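I wash my table linens in batches, usually when the pile on the dryer starts leaning, and over the years I've worked out a few habits that keep the old ones going. Most of mine came from the Drolley flea market and some are older than I am, so I'm pretty gentle with them!

## Before anything gets wet

Shake everything outside first. Crumbs turn to paste in the machine and then you're picking oatmeal out of a hem. Check for loose threads while you're out there in the good light, and snip them - never pull. If a seam has opened up, close it with a few hand stitches before washing, even ugly ones. A one-inch gap goes in and a four-inch gap comes out (ask me how I know).

For anything with lots of different colors in it, I do a bleed test. Wet a corner, press it with a white rag, count to 38 because that's how long the chorus of my favorite song takes, and look at the rag. Any color at all and it gets washed alone in cold water.

## Stains, the short version

- **Coffee and tea:** cold water from the back of the cloth, then a dab of dish soap. Leave it a good while.
- **Candle wax:** freezer overnight, crack it off, then a brown paper bag and a warm iron.
- **Grease:** cornstarch, and plenty of it. Brush off, repeat, then wash.
- **Berry juice:** white vinegar and water, half and half. I lost a nice runner to blackberries last November by going at it with hot water, so please don't.

Patterned cloths are a lot more forgiving than plain ones, and that's why my everyday covers are all patchwork or busy prints. A pale drip that would ruin my day on white cotton just sort of disappears into the squares.
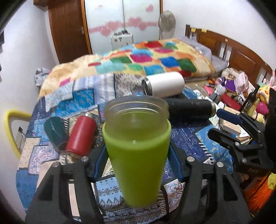
## Drying and putting away

I line dry whenever the weather lets me, with the pattern side facing in so the sun doesn't fade it. Big cloths go over two lines instead of one, which saves you that hard crease down the middle. Bring them in while they're still a tiny bit damp and iron from the wrong side.

For storage, roll them! I use the cardboard tubes from wrapping paper, covered with a layer of plain cotton so the cardboard doesn't yellow the fabric. Folded cloths wear out along the folds, and if you really must fold, change where the creases go every few months.

One last thing about irons: empty the water out when you're done. Mine spat rusty brown all over a clean tablecloth, and I had to go right back to the top of this page.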